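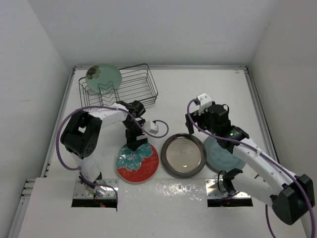

Season tickets for next year — who is renewing?

rossn589
Renewal email came this morning. Mine went up again, and they dropped the plan where you pay in 4 parts. I've sat in the Cairns end since I was a kid and I'm thinking of skipping a year.

Trurna_Skye
Renewed already. It still beats buying single games if you go to most of them.

senga_n
Only if you go to most of them. I missed 5 last season because kickoff got moved for TV and I was at work. There's no credit for that and you can't pass the seat on without paying a fee.

Torquil M
The fee went away in June. You do it in the app now.

senga_n
App wouldn't let me. Said my seat wasn't eligible.

Torquil M
Then call the ticket office. Mine went through fine for the Gorkovard game.

vavasik_end
Average crowd was 1,138. Raising prices with that many empty seats makes no sense to me. Cut them and fill the place.

Trurna_Skye
They tried cheap tickets two years ago and the crowd barely moved. Win some home games and people will come.

vavasik_end
They tried it for one month, in the rain, against the bottom two. I wouldn't call that a test.

rossn589
Does anyone know if you keep your seat if you sit out a year?

Torquil M
No, it goes back on sale after the deadline.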